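Hand-Held Gripper Faults: Frequently Asked Questions

Gimel Program, Garment Handling Group

This page answers the questions most often sent to the group about the grip-release fault and the related safety notice. It applies to all operators who handle cloth on a bed or similar soft surface using the hand-held grippers.

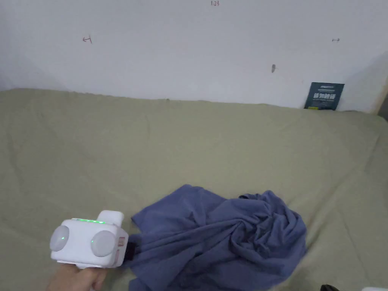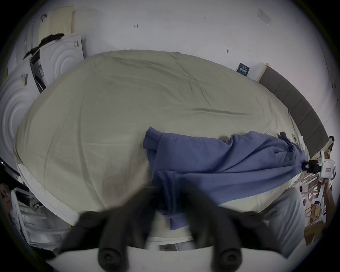 Garment work with the hand-held grippers 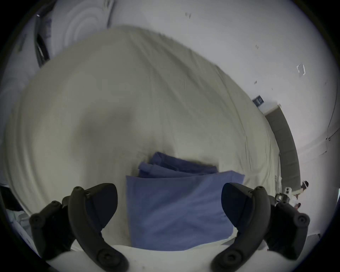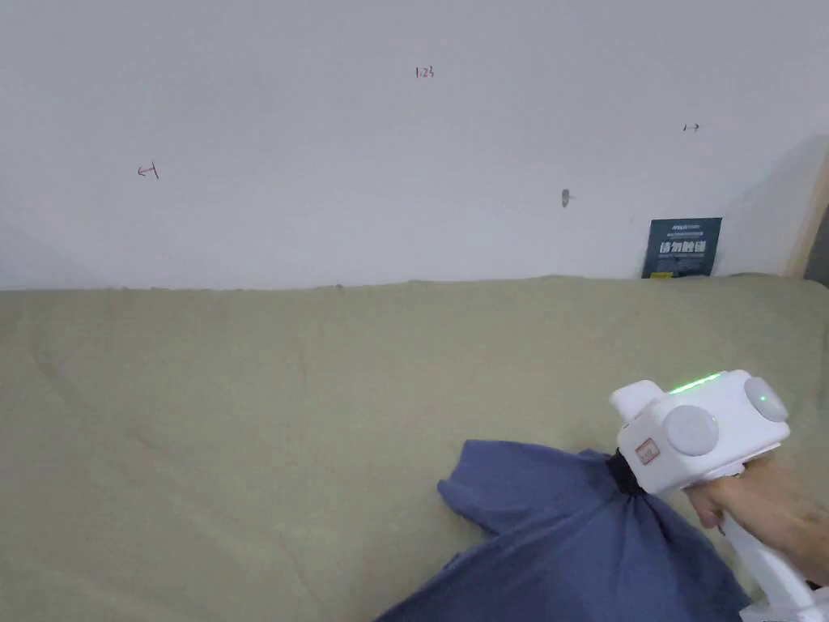
Hiu-tung Hsu

What is the grip-release fault?

The jaws of a gripper stay closed on the cloth after the operator has let go of the trigger. The fault was first reported in December during shirt folding. In most reports the delay was short and the operator noticed it only as a slight drag on the fabric. In 3 reports the jaws did not open until the unit was powered down.

Which units are affected?

Units with the earlier trigger spring, which were delivered in the first Lerent shipment. The shipment is recorded in the equipment register under the serial number of each unit. If you cannot find your unit in the register, treat it as affected until the group has confirmed otherwise.

What caused it?

Two causes have been identified. The spring in the affected units loses tension with use and does not return the trigger fully. Lint also collects at the pivot of the jaws, where it packs down and adds resistance. Neither cause produced a complete jam in our bench tests. A worn spring and a dirty pivot together did so repeatedly.

Does the indicator light show that a gripper is safe to use?

No. The light reports power and connection only. It does not report the position of the jaws, and a gripper with this fault may show a normal green light throughout. Operators must check the jaws by eye.

What should I do if the jaws do not open?

Stop moving both hands. Set the cloth and the gripper down on the bed together, so that the weight of the garment is not hanging from the jaws. Release the trigger, wait, and press it once more. If the jaws remain closed, switch the unit off and ease the fabric out along the line of the jaws.

Do not pull the cloth free with the other gripper. One operator did so, and the first gripper opened suddenly and struck the back of the operator's hand. The injury was a bruise and no treatment was needed, but it is the reason this fault is handled as a safety matter.

May I put a finger between the jaws to free the cloth?

Not while the unit is powered. This rule has no exceptions.

Are recordings made with a faulty gripper still usable?

Some are. Of 1000 folding episodes reviewed by Cheng-en Kao, 743 were accepted without change. The others are held under the label Tivau until each has been looked at individually. Please do not delete held episodes from local storage, even if they appear to be duplicates.

An episode is held when the trigger reading and the jaw position disagree. A model trained on such an episode would learn that the cloth had been released when it was still held.

How often should the pivot be cleaned?

At the start of each session and again after any garment that sheds. Use the dry brush supplied with the unit. Compressed air is not permitted, as it drives lint further into the housing.

When will the springs be replaced?

Replacement is under way, beginning with the units in heaviest use. A gripper that has been refitted is marked as such in the register. Until your unit is marked, the session limit of 2 hours applies.

How do I report a fault?

Complete the equipment fault form before the unit is used again. State the serial number, the type of cloth, and whether the jaws opened with or without a power-down. Reports are read by Cheuk-hei Ko. Any contact with skin, however minor, must also be reported to the site safety officer by telephone on the same day.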